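The Dultorano Bus

My aunt Yevdokiia Skoryk left me her apartment, her debts (small) and a jewelry box, and of the three the box has given me the most trouble.

I should explain about the bus first. When I was nine she took me every Saturday on the number 64 from Truromell out to Dultorano, end of the line, where there was a pond and a man who sold fried dough. She dressed for that bus like other people dress for the opera! Big beads, bangles up one arm, lipstick the color of a brick. The driver was Kwaku Sarpong and he never once charged me. He charged her, though, full fare, and she counted it out in the smallest coins she owned while the whole bus waited behind us.

"You're holding up my passengers, Miss Skoryk," he'd say.

"Your passengers have nowhere to be," she'd say. "They're going to Dultorano."

I thought they hated each other. I was nine, I thought a lot of things. I thought the pond was a lake.

So that went on for years, and then I got too old for the pond, and then I moved to Takerus for work and called her on her birthday and not much else. She never complained. She'd tell me what she'd cooked and who had died and then say, well, this is costing you money, and hang up before I could tell her it wasn't.

After the funeral I stayed in her apartment for a week, sorting. You wouldn't believe the paper that woman kept. Gas bills, seed catalogs, a receipt for a coat she bought before I was born. And in the kitchen drawer, under the string and the dead batteries, a cookie tin full of bus tickets – all the 64, all one way out, bundled in rubber bands that had gone sticky. I sat down on the floor and counted them, which took most of an evening and a bottle of her awful plum wine. There were 182.

We never went 182 times. I did the math on the back of a gas bill, and then I did it again sober in the morning. We went for two winters and a bit, and even if you're generous about the weeks I had a cold, she had been riding that bus without me for a long while.

I asked Mrs. Văduva downstairs, who knows everything and pretends she doesn't. She fussed with her door chain.

"He retired in April," she said finally. "She stopped buying the big earrings after that."

"Retired which April?"

"Oh, honey," said Mrs. Văduva, and gave me a jar of pickles, and shut the door.

That night I got the box down and put it on the table on her good cloth, the loud one, and went through her beads a strand at a time. I was looking for a note, I suppose, or a ring. What I got was the Saturday bus. I knew the brown bangle by sight. I knew the amber-colored beads, too, and I could just about smell the fried dough.
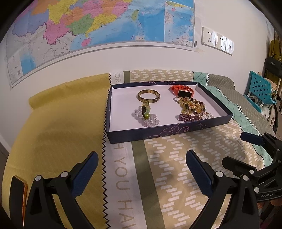
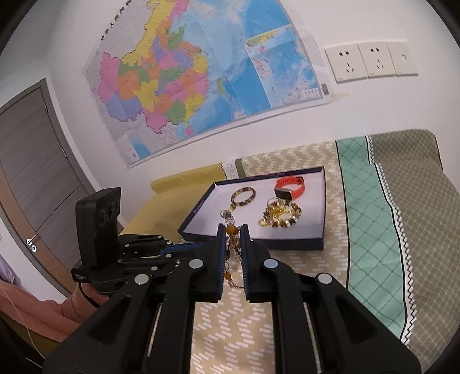

The Other End of the Line

The 64 doesn't go all the way to Dultorano anymore. It stops at the tire place and you walk the last part, along a road with no sidewalk, in my case carrying a jar of pickles because I hadn't known what else to bring.

He was easy to find. It's a small town and he was the only Sarpong on the mailboxes. He opened the door in his slippers, a lot shorter than I remembered, and looked at me, then at the pickles, then past me down the path.

"She's not with you," he said.

"No," I said. "I'm sorry."

He nodded for a while. Then he went and put the kettle on, and I heard him take down three cups and put one back.

Contact | © All stories copyright their authors | Back to top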